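Gimum开放日:五个小时,九十九位来宾,一张铺了格子布的桌子

Rullalbridge讯(12月)Gimum本月在Rullalbridge的实验楼举办了首个面向公众的机器人开放日。到场来宾99人,比报名人数多出7人,多出来的几位据称是跟着咖啡味进来的。公司对此表示欢迎,并已补订杯子。

当天的主角是Gimum与Clalteck合作开发的桌面整理系统Mägi。它的任务说起来不体面也不复杂:把家里桌上那些谁都说不清为什么在那儿的东西,一件一件归到该去的地方。

“大家来之前以为会看到后空翻,”Gimum演示负责人Gervásio Andrade说,“我们给他们看的是收拾桌子。前排有位先生看了四十分钟没挪地方,他太太说他在家从没对这件事表现出这种兴趣。”

演示从上午十点开始,每轮先由工作人员摆好桌面,再请来宾随意调换物品的位置。事实证明,来宾在制造混乱方面很有天分。有人喜欢把东西叠起来,有人专挑反光的表面下手,还有一位小朋友坚持每样东西都要斜着放,理由是“这样比较像真的”。工程组事后把他的意见记进了测试大纲。

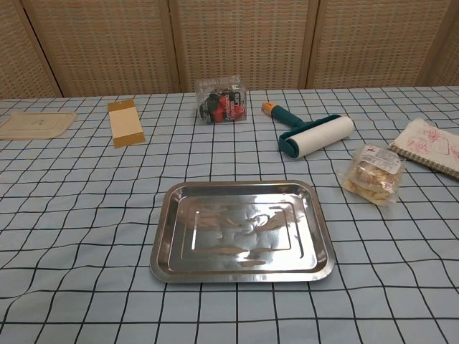

按照Garba Balogun的说法,真正让工程师头疼的从来都是日用品。Balogun在Clalteck负责感知算法,过去一年的大部分时间都在和透明塑料、光亮金属打交道。“透明的东西,相机看不清;光亮的东西,相机看见的是天花板。”他说,“软包装更讲道理一些,起码它每次变形都不一样,你不会对它抱有幻想。”

为准备这次活动,两家公司的团队在同类桌面上采集了3,000段操作记录,由操作员佩戴胸前相机完成,供Mägi学习人手如何接近、拿起和放下物品。Balogun承认,记录里也包括若干段操作员找自己眼镜的过程,暂时没有删。

下午的问答环节比预定时间长。被问得最多的是“什么时候能买到”,其次是“会不会叠被子”。Andrade对两个问题的回答都是“还没有”,并补充说Mägi目前仍是研究平台,不对外销售,也请各位不要把自家的抽屉寄到公司来。今年已经收到过一个。

开放日还设有遥操作体验区,来宾可以亲手控制机械臂,尝试把一件小物品放进指定位置。体验限时5分钟,多数人走的时候对自己的双手多了几分敬意。

Gimum计划明年春季举办第二次开放日,届时将增加厨房台面的演示内容。学校及团体参观可提前向公司前台预约,咖啡照常供应。

关于Gimum
Gimum从事家庭与办公环境中的机器人操作研究,总部位于Rullalbridge。

关于Clalteck
Clalteck开发面向机器人的视觉感知软件,是Mägi项目的合作方。

媒体垂询请联系Gimum公共事务部。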